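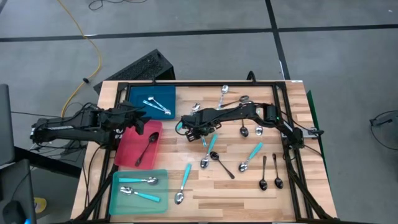
Prulov Spoons: sorting by handle color

Search files and folders

Prulov Spoons is a collection of tabletop layouts for one household task: putting loose spoons away in trays by color. It covers the spoons, the three trays, the layouts and the labels. Maintained by Osvaldo Carbone. Earlier material in the same series (Caler, table settings; Parisi, drawer inserts) uses a different label format and should not be merged with this one without conversion.

Contents

layouts/ – starting positions, one text file each
labels/ – tray assignment for every spoon in the matching layout
checks/ – second-pass labels for the overlap set
CHANGES – version notes

There are 500 layouts. Of these, 200 are held out for testing and are listed in layouts/heldout.txt. The split was fixed before labeling and has not changed between versions.

Objects

Spoons come in three kinds. Two have a silver bowl and a colored handle, light blue or teal. The third is black. Trays are plastic: one blue, one red, one teal-green. The red and teal-green trays are translucent, so the wood tabletop affects how their color reads.

Sorting rule

light blue handle – blue tray
teal handle – teal-green tray
black spoon – red tray

The black spoon has no tray of its own color. It was assigned to red in version 1 and the assignment was kept. Anyone matching spoon to tray by nearest color alone will get the blue and teal kinds mostly right and the black ones wrong.

Trays stand in a column on the left side of the table, blue at the top, red in the middle, teal-green at the bottom. The open wood to the right is the loose area. Layouts may start with some spoons already in trays. A spoon that starts in its correct tray is labeled "placed" and does not need to be moved.

Orientation

Orientation inside a tray is free. Spoons may lie diagonally or across, and two in the same tray may have their bowls at opposite ends. Nesting is allowed. A spoon with its handle resting on the rim is labeled "partial" – see the note on rims in CHANGES.

In the loose area, the angle is recorded from bowl to handle in steps of 12 degrees. Finer steps were tried in July and dropped, as two people labeling the same spoon rarely agreed on them.

Label fields

spoon_id
kind (blue, teal, black)
start (loose, placed, partial, wrong)
angle
target (blue, red, teal)

"Wrong" means the spoon starts in a tray that is not its target. Most layouts have none.

Known problems

Light blue and teal handles are close under warm light. When only the bowl shows, the kind cannot be read at all, and the labeler used the layout sheet.

Black spoons lying in the red tray have low contrast along the handle. Bowl position is reliable, handle end less so.

In 7 layouts two spoons cross in the loose area. Their order (which is on top) is not recorded.

No forks or knives are included. The Bernetti set covers mixed flatware, but its trays have dividers and the sorting rule is by type.

Corrections

Send the layout number, the spoon_id and the proposed value to Osvaldo Carbone. Changes to the sorting rule itself are not accepted for this version.

Last updated: 29/12/2019
12 comments
Share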